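Writing Popular Fiction, Unit 5
The second chance romance: how to carry the past
Notes for students, prepared by Apinya Thaweesak

Please read these notes before the seminar and bring your own opening page, printed. We will work on the page in pairs during the second hour.

1. What the reader already knows

A person who picks up a second chance romance knows two things from the cover text. The two main characters loved each other before, and they will be together at the end. So the writer cannot keep the reader with the question "will they?". The question has to be a smaller and more exact one. Why did it break, and is this cause still alive today?

In our set text, The Ferry House at Lirkstead, the cause is a letter. Duangjai leaves the town before her wedding and writes to Vasilis to explain. He gets the letter but does not open it. When she comes back nine years later, it is still in his kitchen drawer. The reader learns this in chapter 2, but Duangjai learns it only in chapter 14. Most of the tension of the book lives in this gap.

Mark in your copy every place where the drawer is mentioned. Look at who is in the room each time.

2. The wound and the excuse

I use these two words in a special way in this course, so I explain them again for those who missed Unit 4.

The wound is what really happened to the character. The excuse is the story the character tells about it. Vasilis says that Duangjai left because the town was too small for her. This is his excuse, and it is comfortable for him, as a small town is not his fault. The wound is that he was afraid to ask her to stay.

A common weakness in student drafts is that wound and excuse are the same sentence. Then the character has nothing to discover, and the middle chapters become a row of quarrels and kisses. Thanakorn had this problem in his first draft last term. He solved it by giving the excuse to the sister, who repeats it so often at dinner that the hero begins to doubt it.
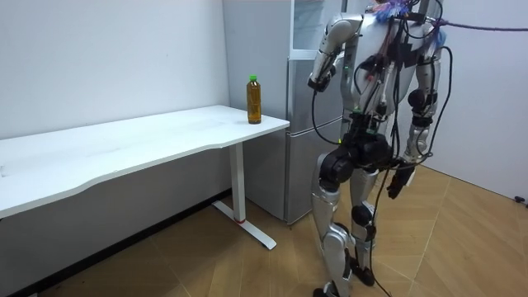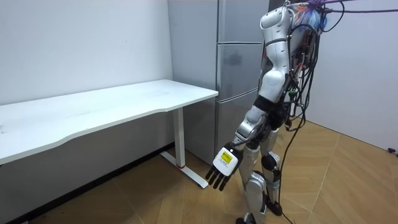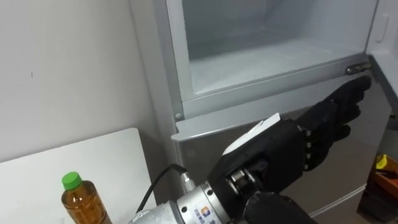
Robot by the desk (first two); robot hand at the fridge (third)

3. How much backstory, and when

There is no fixed rule, but I can tell you what I see in published books. The first meeting after the separation usually comes early, and it usually contains very little explanation. The two people talk about something practical — a key, a broken gate, a bill that must be paid. The reader feels the past because the talk is too polite.

Compare these two openings of the same scene.

Version A
Duangjai had not seen Vasilis since the spring when she broke her promise to him, and she still remembered how his mother had cried.

Version B
"You'll want the back door," said Vasilis. "The front one sticks."
"It always stuck."
"Yes. Well."

Version A gives more facts. Version B gives fewer, but the word "always" tells us she knew this house. I do not say that A is wrong. It can work well in a novel with a strong narrator, for example one with humour. But if you choose A, you have spent the information, and you cannot sell it again in chapter 6.

4. The favour

Many of these stories bring the couple together with a favour, a shared job or an inheritance. It must be something that the character would refuse in normal conditions. Test it with a simple question: could she hire someone else? If the answer is yes, the reader will ask this too, and will stop believing you. In the set text only Vasilis has a licence for the old ferry, and the season opens in a week. That is enough.

5. Point of view

Two points of view are usual in this genre now, but they make secrets difficult. If we are inside his head and he never thinks of the letter, the reader feels cheated later. Montri Rungrueang, in his lecture on Bunnag's early novels, called this "the locked room in the head". You may let a character avoid a thought, but please show that he is avoiding it.

Exercise for the seminar

Write the first meeting of your couple with dialogue and small actions only. No sentence may explain the past. Then underline one word which carries it.

Assignment

Opening chapter, maximum 3000 words, with a short note which names the wound and the excuse of both characters. The deadline is in December; the day will be on the course page. Please use double spacing, and number your pages.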